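How to Clear and Reset a Kitchen Table in 12 Minutes

Posted 10 Nov 2025 by Zulema Echeverría

There are people who wipe the table down after every meal and put each thing back where it lives. This page is for the rest of us, who treat any flat surface as a cupboard without a door. I have been clearing tables in Flestcombe for years, my own included, and I still find myself moving the same colander from one end to the other and calling it progress.

What follows takes 12 minutes once you've had a bit of practice. The first go will take longer, mostly spent wondering why there is fruit next to the frying pan.

What you need

One damp cloth, one dry cloth, and a plate big enough to carry things on. That's it. Fidel Acuña, my neighbour on Carrasco Street, swears by a tray, but then Fidel has somewhere to keep a tray.

Step 1. Pick up whatever has fallen over

Start with anything lying on its side. Bottles first, then mugs. A bottle on its side will roll the moment you turn your back, and a sauce bottle with a dodgy lid will do worse. Stand them up where they are and don't start sorting yet.
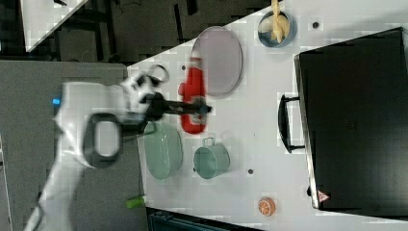 You'll be tempted to deal with the fruit while you're down that end. Resist. Fruit is slow and stays put, apart from oranges, and if you start on it now you'll be peeling something within a minute and the whole business is over.

Check each lid as you go. Press it, give it a quarter turn, and wipe the neck with the damp cloth if your thumb comes away sticky. Leave the bottle standing well in from the edge of the table. I learnt that one in May, in new socks.

Sauce bottles are best gripped round the widest part of the body. Grip too high and you're trusting the lid, and see above regarding socks. 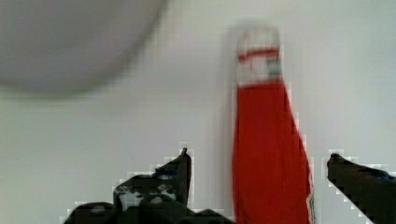
Step 2. Choose your carrying plate

The biggest plate on the table becomes your tray. Push it to the middle of the back edge so you can reach it from either side, and put on it only the things that live in the same place. Sauces go with sauces. If you load it with one of everything you'll be touring the kitchen like a museum guide.

A tall bottle can travel lying down on the plate, provided the lid is shut and you checked it in step 1, which of course you did. 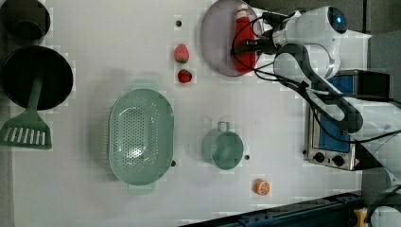

Pans next. A frying pan takes up more table than anything else and will happily hold its own spatula on the way to the sink, so move the two together. Colanders go after pans, and go in upside down if you have a shelf for them. Mine came from Zurgate, has survived 3 house moves, and has never once been put away by anybody but me.

Step 3. Sort the fruit

Now you may. Small fruit can go straight into the colander if it needs a rinse, and anything already peeled should be eaten or binned, depending on how brave you are. 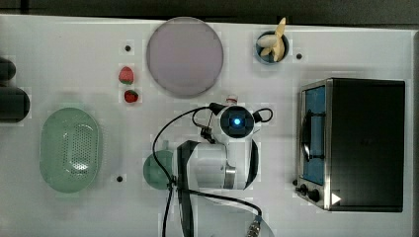
Bowls and cups are where most people come unstuck, as they're so handy for dumping things in. Empty every one before you carry it off. A banana splayed over the rim of a little blue cup looks quite jolly, but it is still a banana in a cup, and the cup can't go back on the shelf until that's settled. Strawberries left in a column beside the plate are easier: scoop up the pair and move on. If you have a toaster oven standing on the table, leave it where it is and wipe round it.

Step 4. Wipe

Damp cloth first, far side to near side, with your other hand cupped under the edge for the crumbs. Then the dry cloth. If your table has holes or joins in the top, go round them with a corner of the cloth and try not to push the crumbs in.

Put back only what you use every day. In our house that's the salt and, after some negotiation, the ketchup.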